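Open Day at the Grandedach Workshop: Clearing the Table

Gallery | Visits and demonstrations | 2 pictures

In June our small group from the Susirby evening club was invited to the open day of Grandedach. We were 19 visitors, and the programme started on Wednesday at four o'clock in the afternoon. I had seen robots before only behind glass, at the packing hall in Bunnag, so I was glad that we could stand so near.

The task of the day was clearing up after a meal of crawfish. Our host told us that the team likes this task very much and that the cleaners like it even more. Shells are light, they have sharp corners and they hold on to each other, and a gripper with two fingers must find a good place to press. A box is much easier, she said. 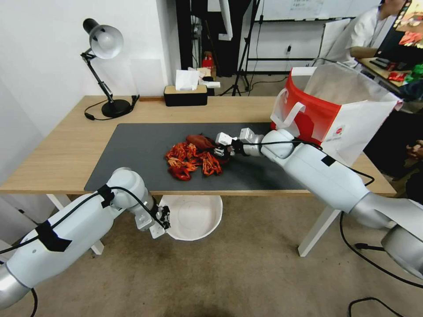 I asked how long the team had been practising. The answer was eight weeks, with 3,340 tries written down in the log, the bad ones also. In the first week the arm pushed more shells off the table than it picked up. Now they allow it to work with visitors in the room, but the stop button is always in somebody's hand.

It is slower than I expected. My neighbour in the group said that her mother would finish the same table in one minute, and this is surely true. But after some time we all became quiet and only watched the fingers. When the arm waited a little before a movement, we waited also.

Between the two parts of the programme there was tea and a plate of biscuits from Prurkova, and the younger visitors were allowed to try the controls on an arm without power. One boy asked if the robot can smell the crawfish. It cannot.

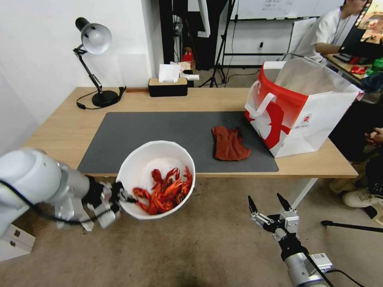 Text and pictures: Prapai Chuensuk

The gripper has the bowl by its rim, and the bowl is a little tilted over the front of the desk, with the red crayfish lying to one side in it. For me this was the most exciting moment of the visit. A full bowl changes its weight when the things inside slide, and our host explained that the arm must feel this and correct its hold. For practice they first used a bowl with 400 grams of dry beans.

The second arm has its fingers open and pointing up. Several people wanted to know why both arms do not hold the bowl together. The team has this on its list for autumn, and we are invited to come again then. Who wants to join can write the name on the sheet at the club room door.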